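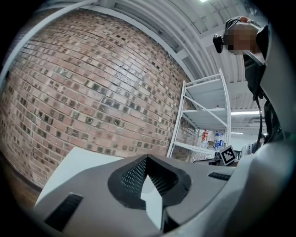
Should a town library charge late fees?
It should charge small ones and stop apologizing for them.

Plorbridge dropped its fees in October, and the argument was all kindness. Fines scare off the poor, we were told. Fair enough, though the loudest cheering came from people like me, who own two cars and have had the same book on Portugal for 129 days.

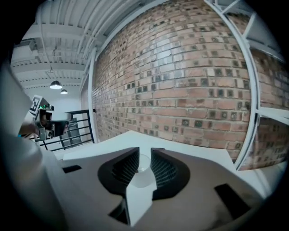

My neighbor Taha Amrani is in line for that book. He has asked me about it three times, politely, over the fence. A fee of 80 cents would have done the asking for him.

Waive it for kids and for anyone short of cash. The rest of us could use the nudge. I'll bring Portugal back once I've read past chapter 7.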